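To: packing-floor list
From: second shift, bench side
Date: Mon 5 August
Subject: Re: [packing-floor] What the kitting cell means for your job

I've cut the original down to the parts I want to answer. The full thing is in the archive if you want the slides.

> As most of you have seen, the two-arm cell at Plisent is now doing trial
> kits for the Sultier order. The kit is simple: box, sheet, cable, power
> cord, mouse. We picked it because it is dull work and people have told
> us for years that it is dull.

People have told you it's dull, yes. I've said so myself. What I said at the same meeting, and it isn't in the notes, is that kitting is where you go when your back is bad or when you've just come off 12 days on the big carton line. It's the only sitting job we have. If the cell takes it, where does a person with a bad shoulder go in October? I asked this and got "we'll look at rotation." I'd like to see the rotation written down before the trial is called a success.

> The cell will not replace anyone. It will free up operators for higher
> value tasks such as cell support and quality.

Please say what cell support is. From the bench it looks like this: you wind the cords so the fingers can take them, you open the box and stand the lid up, you lay the sheet in, and then you wait behind the line with your shoe covers on in case something needs picking up. I've done it for 5 shifts now. It isn't heavy and it isn't hard. But don't call it higher value unless the pay code changes, and I checked, and the pay code has not changed.

The prep is also not counted anywhere. When the cell's output gets reported, the minutes I spend getting cords into neat loops go under "general." A cord that comes out of the Imineck carton in a twist is no problem for me, because I shake it and drop it in. For the cell somebody has to redo it first. So part of the old job is still being done by a person, only now it comes before the kit and has no name. 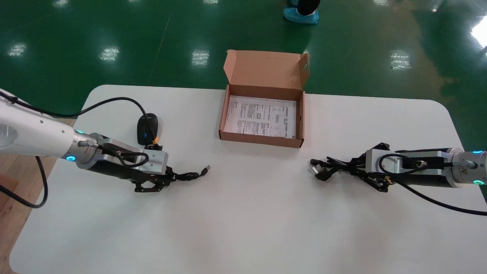 The other thing that bothers me is the pace. At the hand bench we set it among ourselves. You talk, you slow down after lunch, you catch up before the truck. With the cell, the person on support can't get ahead and can't fall behind. You do one bit of work, stop, watch, do another bit. I was more tired after that than after a full shift of packing and I had done far less. Two others on second shift told me the same, without my asking. I don't know how you'd put that on a slide.

> Target is 80 kits a shift by the fall, with one operator supporting
> 2 cells.

I would like to know where 80 comes from. If it's the vendor's figure then it was made with the vendor's cords. If it's ours, somebody should post the sheet it was worked out on, with the stops left in. And one person across both cells means that when one is waiting on you, the other is too. We went through this with the Yoshida labeler. It was one operator for two machines on paper, and in practice whoever was nearest kept leaving their own station to help. Their own numbers went down and they got spoken to about it. I don't want to have that conversation again with a different machine in the middle.

> We think the team should be excited about learning new skills.

I did ask for the training. So did most of second shift. What we were given was the safety walk-through and where the stop button is. Teaching the arms a new kit, changing the order of the steps, reading the fault log: all of that is still done by the people from the project office. If those are the new skills then put bench people in that class, on paid time, and let us change a kit ourselves. I'd be a good deal less sour about it. Until then the skill I've learned is winding cords.

I'm not against the thing. If it could lift the full pallet cartons I would carry it in myself. It started with the lightest job on the floor, the one people were glad to be given, and I would like someone to say why, other than that it was easiest for the arms.

So, for the Thursday meeting, could these go on the agenda:

- which sitting jobs are left, and who gets them first
- a time code for prep and for standing by
- where the 80 comes from
- dates for the programming class, and who is on it

Reply to the list please, not to me. The last round of answers went out one at a time and we ended up with different versions of the same promise.

> Questions welcome at any time.

Those are mine.

second shift, bench side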